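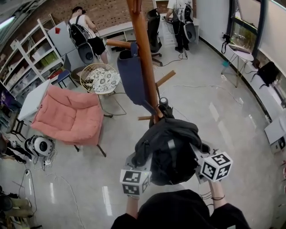
Tsutomu Oda wrote to us that his block sets its carts out the night before and half of them still get skipped, and he asked whether the spacing between carts matters. It does. Section 4 has been rewritten to cover spacing, and the steps below replace the ones in the printed booklet that came with your carts.

Section 4. Setting out your carts

Every address in Tutham has two carts, a gray one for trash and a green one for recycling. In Pilthorpe the recycling cart has a yellow lid, but the steps are the same.

4.1 Before collection day

1. Find your route number on the sticker inside the lid of the gray cart. Routes with an even number have recycling picked up in the first and third weeks of the month. Odd routes are second and fourth.

2. Check that the lid closes all the way. The truck arm tips the cart upside down, and anything piled above the rim ends up in the street.

3. Bag all trash and tie the bags. Do not bag recycling. Bagged recycling is pulled off the line at the sorting plant and sent to the landfill.

4. Flatten cardboard boxes. Boxes longer than the cart is tall should be cut down or taken to the drop-off yard.

Note: Pizza boxes may go in the green cart if the food has been scraped out. A greasy liner goes in the trash.

4.2 At the curb

1. Roll the carts out after 6 p.m. the evening before, or by 6 a.m. on the day.

2. Place them in the street with the wheels against the curb and the lid opening toward the road. The arrow on the lid should point at the truck.

3. Leave 3 feet between the two carts, and 3 feet between a cart and any mailbox, pole or parked car. The arm opens wider than the cart on both sides. If it can't get around one cart without hitting the other, the driver will go on to the next address.

4. If you share a curb with a neighbor, keep the same distance between their carts and yours.

5. Look up. Branches and low wires need to be at least 12 feet above the cart.

Caution: Do not set carts on the sidewalk, in a bike lane, or on top of a snow bank. Carts on a slope should be turned so the wheels can't roll.

Caution: Hot ashes, propane cylinders, car batteries and loose rechargeable batteries must never go in either cart. Take them to the drop-off yard on a Saturday morning.

4.3 After pickup

1. Bring the carts in by 8 p.m. the same day.

2. If there is an orange tag on the handle, read it before you empty or move anything. The box marked by the driver gives the reason the cart was left.

3. If there is no tag and the cart is still full, leave it where it is and report a miss by noon the next day. Call the sanitation desk at extension 2841, or use the Vultetora page if you have already signed up (see Section 6). Have your route number ready.

Note: Holiday weeks run one day late - this applies to the July 4 week too, when the holiday falls on a weekday.

4.4 Cart damage

Cracked lids and broken wheels are repaired at no charge. Write your address on a piece of tape, stick it to the lid, and leave the empty cart at the curb on your regular day.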